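How to Get Sticky Residue Off a Kitchen Countertop

I peeled the shelf liner out of my kitchen in September and it left its glue behind on everything, including a long strip of counter next to the stove. I tried three things before I found a routine I like, so let me save you an afternoon.

First, warm it up. Set a hair dryer on low and wave it over the sticky patch for 40 seconds or so. Then push at the glue with an old plastic card. Mine is an expired Pullham library card and it's perfect for this (a metal scraper will scratch, please don't). Roll the gunk into little balls and pick them off as you go.
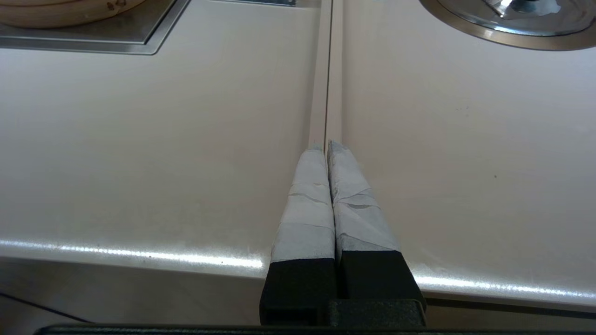

Whatever is left gets cooking oil. Dab it on with a paper towel, walk away for 20 minutes, and come back with a drop of dish soap and warm water. I used Nosetti olive oil the first time and felt terrible about the price - any cheap vegetable oil works just as well!

Still tacky? Mix baking soda with a little more oil until it looks like toothpaste and rub in small circles with a soft cloth. Go easy, and try a hidden corner first if your counter has a glossy finish. On real stone I'd skip the oil completely and buy a cleaner made for it, because oil can leave a dark spot that hangs around for ages.

Wipe twice with clean water and dry with a towel. I run my palm over it at the end - you'll feel a missed patch long before you see it.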